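Quick one before dinner. The April clear-out got as far as the work table, finally. I'd been putting it off because every screw and washer I own was living in old yogurt tubs and one sad envelope marked "misc."

So I caved and bought a divider box. 985 at Reddy, which felt like a lot for a bit of tinted plastic, but the Eneck one I had before cracked at the hinge inside a month and I was done with it. This one is a smoky brown see-through thing. Looks like something off my grandmother's dresser. I kind of love it.

Laid the big white board over the table first. Covers most of it, and a dropped washer shows up right away on white. On bare wood they just vanish. Box goes at the far right, near the back, out of elbow range.

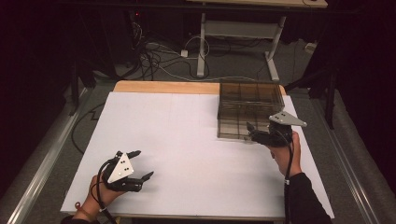
## What goes where

Still deciding tbh. Current plan:

- small screws up front
- washers, all sizes, one slot (I know, I know)
- picture hooks, 33 of them, why
- fuses in the back row
- the weird Pronus shelf pegs that fit nothing else in teh house

No labels yet. You can see in through the lid so maybe I skip them. My last lot of labels peeled off anyway, and then I had a drawer full of sticky little curls.

Next is the floor. Cables all over the carpet behind the table, black ones, white ones, all knotted up togehter. Thinking velcro ties, or one of those Iltar trays that screw on underneath. If anyone has one, does it sag? Tell me before I drill anything.

OK, pasta's boiling over. More when the fuses are in.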